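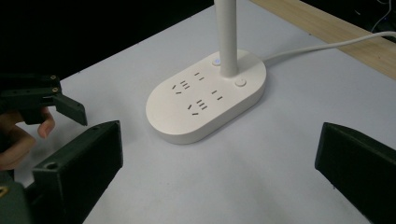
Werkia startet mit Greifern am Prüftisch

Turkville, 31. Juli 2021 – Ich bin Shahnaz Sarkar, seit 2001 bei Werkia, und ich freu mich riesig! Unser Projekt Rireo geht los: Bei den Steckdosenleisten üben wir mit Handgreifern die Griffe ein, die später zwei Roboterarme von Geerts übernehmen.

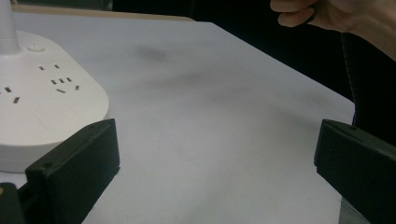
Für uns 17 im Team heißt das: weniger Handgriffe im Akkord, mehr Zeit für Fehlersuche und Anlernen (und alle bleiben, versprochen). Ab Dezember laufen drei Tische im Probebetrieb. Wer zuschauen mag, meldet sich einfach bei mir im Werk!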